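Garment inspection, yellow-green pants, Drenano line
Checked by Perla Escobedo, October

1. Pocket and waist lining
Welt pocket edges: stitching neat. Lining is pale and smoother than the twill.
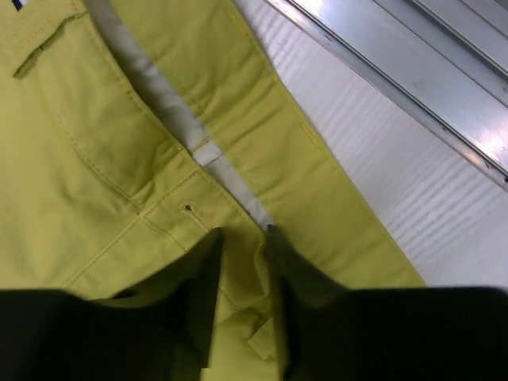
2. Folds and hems
Hem on the flat band: neat. Press before packing.

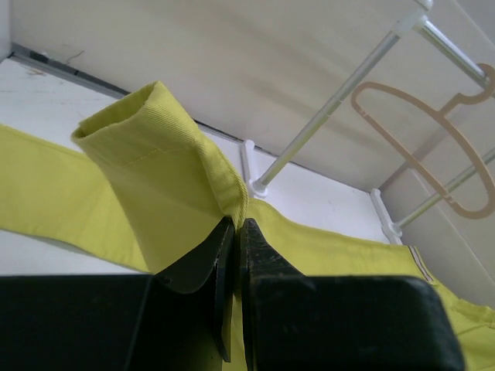 Topstitching is tonal; use the side lamp.

3. Waistband ribbon
Navy, white and red stripes, cleanly edged. Tiny dark speck on fabric: log it.
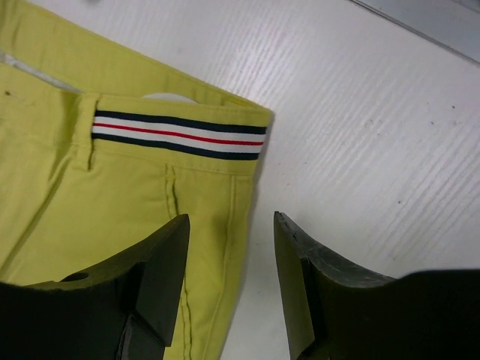 Who clears a speck?
Citlali Cortés, within 2 hours.

4. Shade
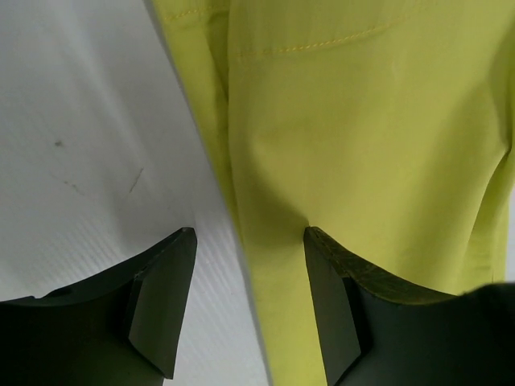
Compare with card 1,404 and initial.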